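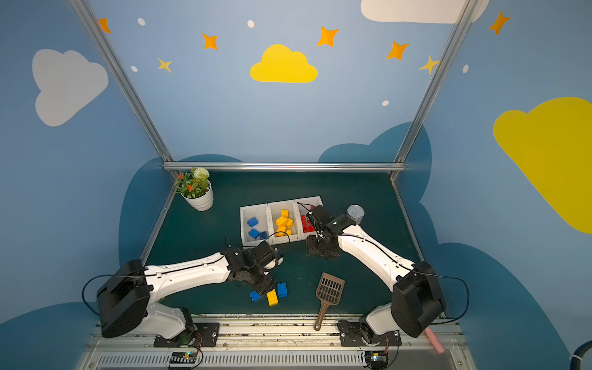 Tips for a two-arm bench sorter, from the Serari shared workshop

1. Bolt both arms to one rail. Clamping each to the bench separately sounds flexible, and the forum people love it, but you will be measuring again every Friday. Ours sit side by side on black mounting plates and I have no plans to move them.

2. Dress the cables before you tune anything. Leave a loop at the shoulder, then run the cable along the upper link. I don't believe in software fixes for a cable that tugs.

3. Start with toy blocks. Blue, yellow and red, a three-compartment tray, a dark green work surface. If it can't manage that, it won't manage your screw drawer, whatever the Chan build notes promise. They claim 1000 picks without a miss. I stopped counting ours at 80, and there had been misses.

4. Paint is optional. Sky blue walls with clouds and stars are cheerful, and I was outvoted. I still think plain walls make it easier to judge a camera setting – try both before you buy more lights.

5. Keep a few awkward things on the table. A metal cup with a shiny rim and a brown slotted scoop will teach you more than another handful of blocks.

6. Check the wiring at the small circuit boards under the arms. A green light tells you very little. Tug each red and black wire gently with the power off.

7. Skip the Fatico finger pads for now. We tried 3 sets and went back to the bare gripper.

Next page: Clastside rail brackets, and whether to bother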